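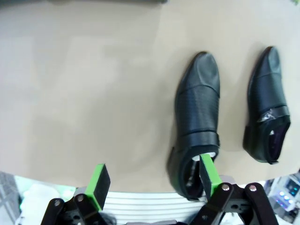
Thread on month two of teaching a two-armed robot to handle dress shoes in a shared workshop. I don't own this many dress shoes for anything else I do.

The build is called Notari. The workshop is Gusmont. Rent is cheap, the heating has opinions, and the bench by the wall now belongs to us through sheer stubbornness.

The job sounds simple. Pick up a shoe, hold it at a decent angle, let it be brushed, put it down without dropping it. A bored nine-year-old could do it. I've been at it since September.

Black leather is a terrible thing to show a camera. It's dark until it catches a light, and then it's a mirror. Our first detector had strong feelings about the toe caps and no idea the heels existed.

So we went in through the opening. One finger inside the shoe, one outside, close until the motor current climbs, stop. It's how I carry shoes when my hands are full, so at least the robot has picked up my manners.

The foam on the fingers matters more than any code I wrote. Bare plastic slid right off the leather. Foam grips, and it doesn't leave marks I have to explain at weddings.

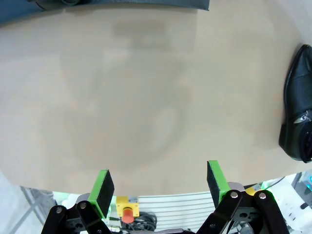

Wrist camera, fingers open, shoe off to the right.

The fingertips are green because that was the filament left on the spool. I've since decided it's a design choice and will defend it as one. They do show up nicely against the tan table, so the calibration script is happy.

Things that have cost me an evening each – a cable tie placed where the wrist wanted to be, a gripper zeroed while slightly closed, and a sign error that made the left arm very polite and back away from every shoe it met.

The log says 624 grasp attempts. I'm not posting the success rate. I will say that the last 25 were the best 25, and that I went home right after them so they'd stay that way.

Poonam Kandpal keeps asking why two arms. Because shoes come in pairs, Poonam. (The real answer is that a second arm can hold something steady while the first one makes a mess of it. We're getting there.)

Brushing is a separate headache. A person can hold a brush and feel how hard they're pushing. Our arms have a current reading and a lot of optimism. For now the brush stays with a human and the robot gets to be the shoe stand.

Wrapping the arms was a good call, by the way. Polish gets everywhere. Fabric can go in the wash and joint housings can't, whatever I was thinking the first time.
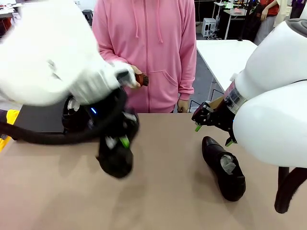 Fraser Rankin: Does tissue in the shoe help at all? I'd have thought it just gets in the way of the finger.

Fraser – both. It keeps the sides from folding in when you squeeze from outside, and it ruins the finger-inside trick completely. So the code now has two grasps and has to choose, and it chooses like I do at a buffet.

Next up is the handoff from one arm to the other. In simulation it works 3 times out of 3, so I expect to be picking shoes up off the floor until spring.

If anyone at Gusmont is missing the good hex key, it's on our bench. I was going to bring it back.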